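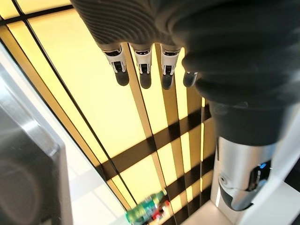 A four-finger row and a ribbed sleeve, from the wrist camera.

About us

Citlow tries out robot hands, arms, cameras and controllers for people who are thinking of buying or building them. We started with one bench and one arm. Most of our work now is done in a fitted kitchen at our Olance site, and there are 8 of us.

We do not make or sell hardware. Clients send us two or more parts that are meant to do the same job, and we put them through the same tasks and write down the results. To date we have logged 1,761 test runs on 37 different hands and grippers.

What we test

Kitchen work makes up the largest part. Plates, racks, bottles and wire baskets are awkward to hold, and a hand that does well on foam blocks may do badly on a dish rack. We also compare wrist cameras with head cameras. A wrist camera gets close to the fingertips but is easily dazzled by a bright background. A head camera takes in both arms and loses small items behind the hands. 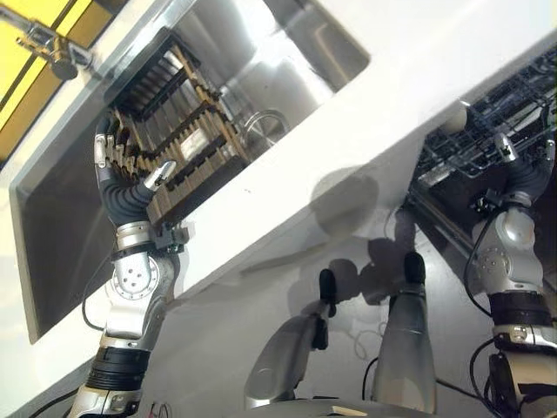 Two-arm task at the sink: dish rack in the left hand, right hand at the dishwasher rack.

Controllers are tested with the arms kept the same. We look at delay, how steady the hand stays under load, and how easily an operator can stop and start again. Cables get their own section in every report, as they catch on things more often than clients expect.

How we work

Each comparison has 5 stages: unpacking and fitting, a safety check, free trials, scored trials and the report. Scored trials are recorded from every camera on the robot, and the client receives all the recordings, including the failed runs.

Our task list is called Skelia. It is revised every November and sent free of charge to anyone who asks for it. Suvarna, our smaller site, handles repairs and long wear tests on finger joints and sleeves.

Visits

Clients may watch scored trials at Olance by arrangement. Please bring flat shoes and allow half a day. Parts for testing should be sent to Suvarna, with the mounting drawings in the same box.

Page last updated 9 Jun 2026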